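How to compare two sets of gripper fingers on a two-arm cell

Last updated 23/10/2024

These are the steps we use at Tudero when a new set of fingers comes in and we need to know if it is worth keeping. The procedure works for any pair of small arms with a wrist camera. We wrote it for the Femby controller, so the menu names below are Femby's.

What you need

Two arms on one table, both homed and calibrated. The fingers you use now and the fingers you want to try. A set of small, flat objects. A container with a lid. A tray with a raised rim. A few books or folders to put behind and beside the work area, so the cameras don't get an easy plain background.

Step 1. Fit the fingers

Turn off motor power before you touch the wrist. Take out the two screws on each finger, swap the pair, and tighten by hand. Close the gripper fully and check that the tips meet. If they cross, loosen one side and start again. Our Stukov fingers needed this nearly every time in September.

Step 2. Set the closing force

Open Gripper, then Limits. Start at 54 on the force scale, which goes up to 100. Thin parts slip if you go much lower. Use the same number for both sets of fingers or the results mean nothing.

Step 3. Check the cable

Move each arm by hand through its full reach and watch the camera cable. It should have slack at the elbow and wrist in every pose. A tight cable pulls on the wrist and moves the fingertips enough to spoil a pick on a flat part.

Step 4. Run the small parts

Use flat pieces and pick them from two kinds of surface, a smooth tray and a divided box. Do 11 picks per surface with each set. Write down a slip, a miss and a double pick separately. Don't adjust anything until the set is finished.

Step 5. Run the lid

Have one arm take the lid by its edge and hold it at an angle. A lid is wider than the fingers and shows twisting that small parts don't. Then bring the other arm in near the box and look for places where the two wrists get close.

Lid held by the left arm, and both grippers near the tin:

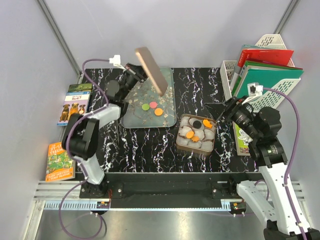
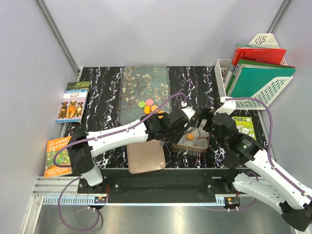

Step 6. Set the keep-out distance

Go to Arms, then Shared Space. The default is fine for arms that take turns. For work over one small container you will have to reduce it. Lower it one notch at a time at slow speed, with a hand on the stop button. Save the value under the name of the finger set, as longer fingers need their own.

Step 7. Compare the sheets

Put the two result sheets side by side and look at slips first. Misses are usually a camera problem, so rerun the calibration before you blame the fingers. If you see more double picks with the new set, try narrower tips. Nasution tips fit the same screw holes and can go on without a new calibration of the arm, but the tool length has to be changed in Gripper, Geometry.

Label the old fingers and put them back in the drawer with their screws.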